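Keeping a workshop tidy enough to teach in

I've been gathering pick-and-place examples for a learning system out of our back workshop since September, and I have made every housekeeping mistake there is. A few people on the Jultlow list asked how I keep the room from swallowing the project, so I've written down what works for me. Most of it is ordinary workshop tidying with a fussier boss (the boss being the dataset).

Give the little parts their own shelf

Small stuff wanders! I used to leave parts on whatever surface was closest, and then half a session went to hunting for them. Now the small pieces live on a lower shelf and the long top shelf is for bigger, flatter things. Put like with like, and leave finger room between the pieces. If you have to nudge one block out of the way to grab another, the demo you record will have that nudge in it, and you'll be teaching the nudge too.

I don't line everything up perfectly, though. Loose rows are good. Tahmineh Shokri, who I share the room with, once set out every part with a ruler for a whole batch of 70 demos, and the policy we trained on them fell to pieces as soon as one disc was an inch off. Shuffle a little between takes.

Mark the floor with tape

Clear packing tape on carpet tile is my favorite cheap trick. I like a big bracket shape with one long side and a short leg at each end, so there's an edge to park against and two corners to check. It shines when the lights are on, which is plenty for me to see from standing height, and it doesn't put a loud stripe of color into every recording. Press it down with the back of a spoon. Peel it slowly and pull it back low over itself when you're done, or you'll bring up fuzz.

Swap it when the ends start to curl. Mine goes 11 sessions or so before that happens.

Stack by how often you reach for it

Boxes along the far wall are things I won't need this month. Anything I want sooner goes in a short stack out on the floor, with the bin low and the lighter box over it. A flat piece of cardboard underneath makes the whole pile easy to slide on carpet, and you won't believe how much back pain that has saved me.

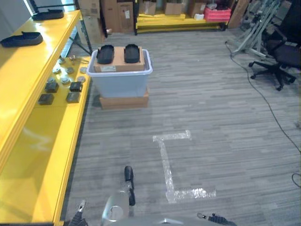

Watch your cables

Run them in one long lazy curve with some slack, never tight across a corner. Before I hit record I walk the line with my foot from one end to the other. It takes no time, and I've lost good takes to a plug that crept halfway out.

Name things before you start

Do this before the first take, please! I use the shelf, the part and the take number, in that order, and nothing clever. My first folder had 279 recordings in it with names like "good one" and "better one," and sorting them out ate most of a week. Ours now go into a plain spreadsheet called Plurnness (don't ask), with a column for anything odd: dropped it, wrong shelf, phone rang.

Keep the flubs, by the way, just label them. A fumbled grasp followed by a clean recovery is handy to have in the pile.

Stop while you're still careful

Six good takes in a row and I get up for tea. When I push on past that my hands get lazy, I cut the same corner every time, and the recordings all start to look alike. Put the parts back on their shelf before the break so the next round starts clean, and write down where you left off.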